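Handout 3 — Bedside furniture
Room Care, first term. Notes by Parvathi Joseph

Good morning, everyone, and welcome back! I promised Indira Raju's group that I would write up what we talked about at the Demmont house, so this handout is mostly that, with a few things added that I forgot to say out loud (I always do). Please read it before you go up to room 259.
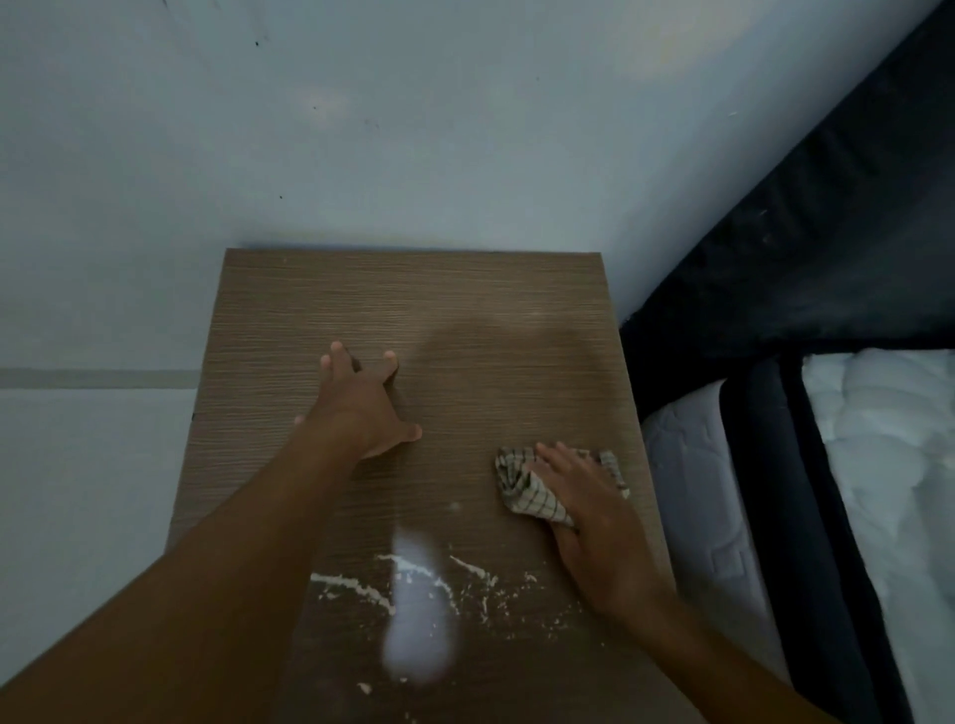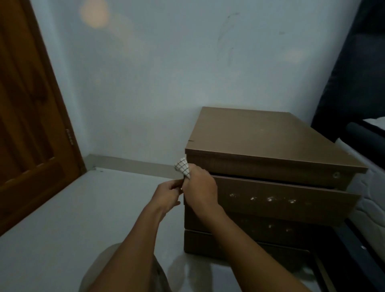
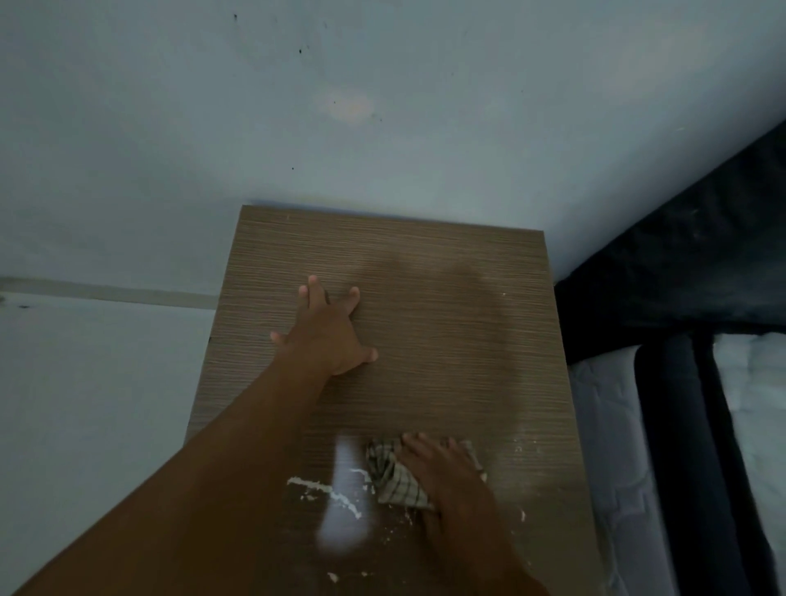 Let's start with the cloth, as everything else follows from it. Use a soft cotton one, folded in four if you can manage it, and turn it to a clean side as soon as the first one fills up. I know it bunches in your hand the moment you get going — mine does too — but stop now and then and fold it again. A cloth full of grit only carries the grit along to the next piece of furniture.

**Powder and crumbs.** Lift before you rub. Talc, dried cleaner, cookie crumbs, it's all the same at this stage: gather it toward you with a dry cloth, over the near edge and into your other hand or a dustpan. If you go in with a wet cloth first you get paste, and paste settles into the grain and comes back as gray streaks once the top dries. Then a damp pass, *with* the grain, and a dry one after it.

**Steadying.** Lay your free hand flat on the top while you work. Light nightstands creep, and a creeping nightstand marks the wall.

**Edges and drawer fronts.** Most of us do a lovely top and then walk away! Go along the front lip, underneath it as well, and then crouch down and look at the drawer fronts from the side. Old drips and finger marks like to sit in a line at the height where people push the drawers shut. Dried spots want a damp cloth held on them for a little while before you wipe. Close the drawers when you've finished.

**Spray.** We use Jatis, on the cloth and never straight on the furniture, and well away from padded headboards and white bedding.

For next time:

- Read the Adow sheet on wood finishes
- Bring two cotton cloths, washed without softener
- Write me half a page on a piece of furniture you cleaned at home, and what you'd do differently

The practical check is in October, in room 601, and Indira has the sign-up list.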